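3.2 Collection with the handheld kit

We evaluated the Pavodow handheld gripper kit as it is sold, without changes to the finger geometry or the mounts. The kit consists of 2 grippers with cameras, their cables and the Bimau recording software, which runs on a desktop computer. An operator holds one gripper in each hand and performs the task directly, with no robot arm involved. The Tedesco kit used in Section 3.1 needs a leader arm for each side, and its setup time is reported there.

The task is utensil handling at a metal stand. We chose it for the thin handles and the reflective bowls, both of which gave trouble in our earlier trials at Sturholm. The table is covered with a gridded sheet so that the placement of the stand can be checked by eye between episodes. Start positions were varied by hand. We recorded 300 episodes, and Figure 4 shows views from the gripper cameras and from the head camera.

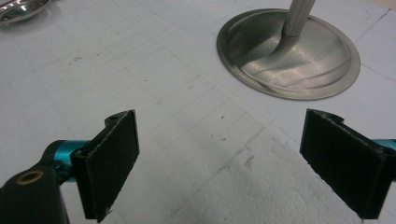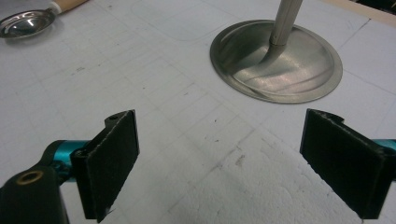
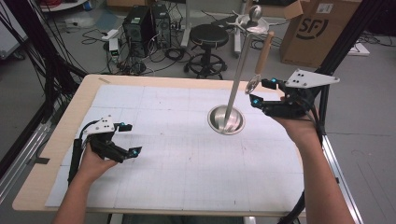

Figure 4. Utensil task with the handheld kit. First and second: gripper camera views with the fingers open. Third: head camera view with both grippers held over the table.

Each episode was checked for tracking loss, dropped frames and task completion. Of the 300 episodes, 89 were rejected, most of them for tracking loss on one side when the operator turned a wrist far inward. The vendor's guide recommends a slower wrist motion, but it gives no limit, and we did not find a setting in Bimau that warns the operator during recording. The rejection has to be done afterward.

The finger pads are the part that wears. We inspected them after every session and kept the same pads throughout so that wear would be the same kind a buyer would see. Fraying at the pad edges did not stop us from closing on the handles. We have no measurement of grip force and make no claim about it.

Cable handling took more attention than expected - both grippers are wired, and the operator has to keep the slack clear of the forearms. The kit is priced at 900 dollars per gripper, computer not included. Cost per accepted episode is compared in Table 5.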